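How to Set Your Rates and Send Your First Invoice as a Freelance Proofreader

By Tullio Serra
Last updated 21/05/2018

Proofreading is one of the easier kinds of work to start from home. You need a computer, a good style guide and enough free hours to meet a deadline. Where most new people get stuck is the money side. They either charge too little for months or send a bill so vague that the client puts it at the bottom of the pile. The steps below cover one small job from the first quote to the payment.

What you need before you start

A sample of the client's text, at least two pages long
A word count for the whole job
A spreadsheet or a notebook for your hours
A separate bank account, if you can open one without a monthly fee

Step 1: Find out how fast you work

Take a piece of writing you have never seen before. Set a timer and proofread 2,000 words at the level of care you would give a client. Write down the time. Do it again the next day with a different kind of text, because a cooking blog and a lease agreement do not go at the same speed. Use the slower of the two results when you plan your rates.

Count only the time you spend reading and marking. Email, file conversion and invoicing come later and get their own line in your notes.

Step 2: Pick a way to charge

You can charge by the hour, by the word or by the project. Clients who have hired a proofreader before usually ask for a rate per word. Small businesses tend to like a flat price, as they have a budget to stay inside.

I use a flat price for anything short. My minimum is $49, even if the job is a single page. Without a minimum you can spend longer on the emails than on the text.

Step 3: Write the quote

Keep the quote to one short email. Put in the word count, the price, the date you will return the file and what the price covers. Say how many rounds are included. I include 2, and the second one is only for checking changes the client made after the first.

If the text changes a lot between the sample and the final file, send a new quote before you open the file. It is much harder to raise the price afterward.

Step 4: Set up a place to work

A plain table with nothing much on it is enough. Keep drinks away from the keyboard and from any printed pages you have to mail back.
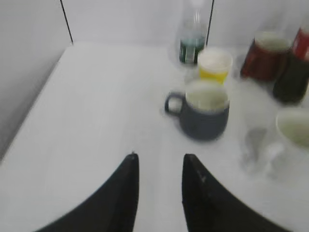
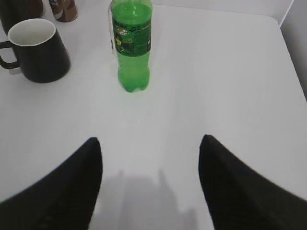 Step 5: Keep a record while you work

Write down your start and stop times even on a flat price job. After five or six jobs you will see which clients pay well for your time and which ones don't. I had one regular customer, a garden supply shop called Daller, whose catalog took me twice as long as I had guessed. The notes gave me something to point to when I asked for more, and the new rate started with the January catalog.

Step 6: Send the invoice

Send it the same day you return the finished file. An invoice for proofreading should have:

Your name and address
The client's name and address
An invoice number
The title of the document and its word count
The amount due and the date it is due
How to pay you

Number your invoices in order and don't reuse a number, even for one you canceled. I put the client's name in the file name too, so a bill to Novetti ends up as Novetti-70.pdf and I can find it without opening anything.

Step 7: Follow up on late payment

Wait until the day after the due date. Then reply to your original email with the invoice attached again and ask when you can expect payment. Be brief and polite. Most late bills are sitting with someone who forgot to pass them on. If a second reminder gets no answer, call, and don't take on any more work from that client until the first job is paid.

Common questions

Should I ask for money up front?
For a new client with a long document, yes. Half before you start and half on delivery is normal.

Can I lower my rate for a friend?
You can, but show the full price on the invoice and the discount on a separate line. Then the next job can go back to the full price without an awkward talk.

Do I need special invoicing software?
No. A word processor template saved as a PDF works fine until you have several clients a month.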